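## 4. Setting the grip (takeout pack rig)

Do this after section 3, not before. Arms powered, e-stop within reach.

1. Load the Munine profile. Home both arms.
2. Set finger force to 8 on the Grarden controller. Higher crushes lids.
3. Jog the left arm over the counter, fingers open. Check the cables have slack at the wrist — zip tie them if not.
4. Close on a spare lid by the rim. Lift a little, hold, put it down. If it slips, go up one step and try agian.
5. Save as pose 359.
6. Stand a paper bag up, cup and holder inside. Jog down slow, fingers open, and stop with the tips either side of the holder.
7. Save as pose 1342.

**Caution:** keep hands out of the bag when the arm is live. Even at jog speed.

**Note:** tissue paper snags on the fingertips. Fold it back over the bag edge first.

Bag approach first, then the lid held on edge:
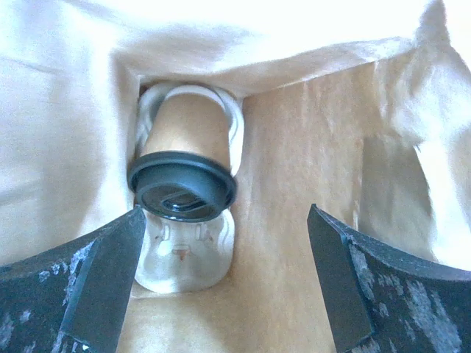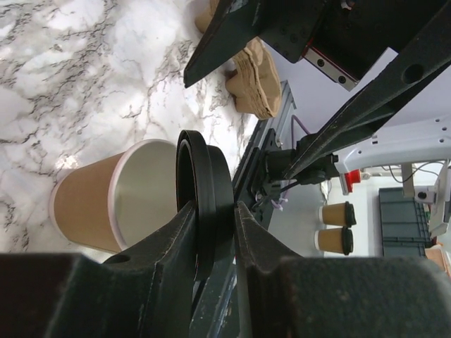

8. Run the two poses back to back at low speed. Watch the second arm — it shares the space over the counter and there's no collision check in this version.
9. Error 3624 means a finger stalled. Open, re-home, start over from step 4.
10. Scuffed fingers are fine. Chipped ones arent, swap both as a pair. Spares in the Sayegh drawer.

Power down before moving to section 5.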